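Tips for sharing a kitchen or workshop with a robot

Posted September 1, 2021, in Workplace Tips

Our bakery supply shop on Okerine Street got its first robot arm in the spring, and the man from Smadi who sold it to us said it would free everybody up for "the interesting work." I am still waiting to hear which work that was. What I can pass on is what we learned about living with the thing, and you can use most of it whether your machine packs boxes or rinses pans.

Clear your counters before you automate anything. A person reaches around a flour bin without thinking. A machine has to be taught that the bin is there, and somebody on your payroll will do the teaching. Put what you can on shelves first.

Mark the spots. Painter's tape works fine on a counter and peels off clean if you change it every week. Outline where each cup, tray and scoop belongs. Sneha Upadhyay, our morning lead, also writes the name of the item inside the outline — new hires like this even more than the robot does.

Shut drawers. Make it a rule and be a pest over it.

Ask who cleans it. In the brochure, nobody wipes down a gripper. At our place it takes a person 50 minutes at closing, and those minutes came out of prep time until Ramesh Rastogi in packing complained and got them put on the schedule. Get them on yours before the machine arrives.

Keep the old way going. We fill 600 orders in a normal week and 1,000 in the week before a holiday. When the arm quit in August, we got through because the hand scales were still out and people remembered how to use them. Run one shift a week by hand.

Be careful with demos. A clean counter and a few things to pick up will make any system look clever. Ask to see it work with your own containers, including the dented ones.

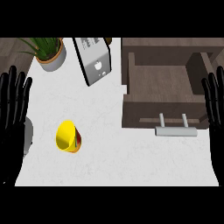 Ask as well what happens when something falls over. Our salesman changed the subject, and I should have pressed him. If the answer is "an operator resets it," find out how often, and who the operator is. With us it is whoever stands closest, at the same wage as before.

Last tip, on money. The Gelimier service plan looked cheap until we read that it covered 5 visits a year. Write down every stoppage in a notebook next to the machine, with the time and the name of the person who dealt with it. Bring the notebook when the renewal comes up — we got two extra visits out of ours.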